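Altix | Home | Software | About us | News | Support | Contact

About Altix
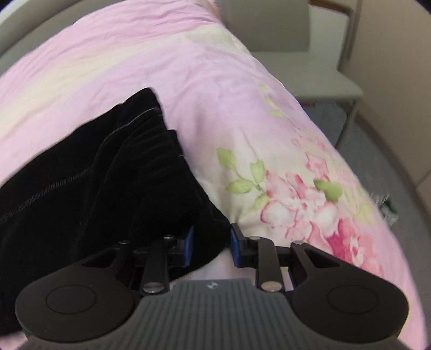 Handling clothes with a hand-held gripper: a black garment on a floral duvet.

Altix writes software for robots that handle cloth. We make the programs that find a garment, decide where to take hold of it, plan the movement and check the result. We don't build arms or grippers. Our customers already have those, or buy them elsewhere, and our code runs on the computer beside them.

The company is based in Luveck, on the first floor of a former seed warehouse near the canal. We share the building with a printing firm and a dance school. Most of our customers run laundries, linen hire services or clothing returns centres, and a few are university groups who use our tools for their own research.

Why cloth

Most picking software was written for boxes, bottles and metal parts. A box has the same shape whichever way up it is. A sleeve doesn't, and a jersey dropped twice on the same table will land in two different heaps. Methods that work by matching a stored shape to what the camera sees are of little use with a heap of washing.

Dark clothes are a particular nuisance. Velvet, brushed cotton and black fleece give a camera very little to go on, and the folds tend to run together. Patterned bedding brings the opposite trouble, with plenty of edges in the picture that have nothing to do with the edge of anything you could pick up. A printed leaf can look very like a hem to a program that has only been shown plain tablecloths. Much of our work over the past year has gone into telling printed lines, stitching and real folds apart.

What we make

Our software comes in two parts, which can be used together or separately.

Villanueva is the perception side. It takes pictures from one or more cameras and marks out the separate pieces of cloth, their edges and the places where a gripper could close on them. Each suggested grasp comes with a score, and the score can be read by any planning program, including ones we didn't write. It runs on an ordinary workstation with a single graphics card.

Ilach is the planning and control side. It takes a grasp point, works out a path to it, and manages the closing of the fingers and the lift. If the load on the fingers isn't what it expected, it stops, opens and asks for a new grasp. The rules for when to stop and when to try again are kept in a plain text file, so an engineer on site can change them without sending anything back to us. We have found that every site wants these set differently. A hotel laundry would sooner drop a pillowcase than tear one, while a recycling line mostly cares about speed.

There is also a set of smaller tools that we wrote for ourselves and now hand over with both products: a viewer for stepping through a recorded grasp, a labelling program, a log checker, and a script that compares two versions of a model on the same recordings. The viewer is the one customers mention most often. It lets you see what the camera saw next to what the planner thought it was doing, moment by moment, and most faults are found that way within a few minutes.

How we work

We train and test on recordings of cloth being handled in ordinary rooms, on beds, chairs, floors and ironing boards, as well as on customers' own lines. The current training set holds 3,566 recordings. Each one is checked by a person before it is used, and the ones that fail are kept in a separate folder with a note of what was wrong.

Before a release goes out it has to pass 55 test tasks. They include picking one item from a pile, lifting a garment by the collar, finding the corner of a sheet, and leaving the bedding alone when only the thing lying on it is wanted. That last task sounds easy and was added after a customer's machine kept pulling up the cover along with the shirt. The results are included in the release notes, with the tasks that got worse listed first.

We put out two main releases a year, with small fixes in between as they are needed. Each main release is supported for two years. We don't change file formats within a main release, and when we do change them we supply a converter.

Working with customers

A new project normally begins with a visit. We bring a camera, look at the lighting and the cloth, and record some handling on site. After that we run Villanueva on the recordings and send a short report saying which items it can deal with now, which will need more training, and which we would advise leaving to people for the time being. Fine lace, wet towels in large heaps and anything with long loose straps are usually in the last group.

If the project goes ahead, one of our engineers stays with it until the system is in daily use. Support questions go to the people who wrote the code, by email or telephone, during Luveck office hours. There is no separate help desk.

Recordings made at a customer's site belong to the customer. We only add them to our own training set with written permission, and that permission can be withdrawn.

Working here

We are a small company and most of us do more than one job. Someone who writes motion planning code will also spend time labelling folds, and everyone takes a turn at recording. We think it helps to have handled a difficult duvet cover yourself before deciding what the software ought to do with one.

We take student placements each summer, usually in perception or tooling. Applicants should be comfortable with C++ or Python and should send us a short piece of code they have written, with a paragraph on what they would change about it. Previous work with robots is useful but we don't ask for it.

Visits to the workshop can be arranged through the contact page. Please give us a week's notice, and tell us if you would like to bring your own samples of cloth.

Last updated: February 28, 2018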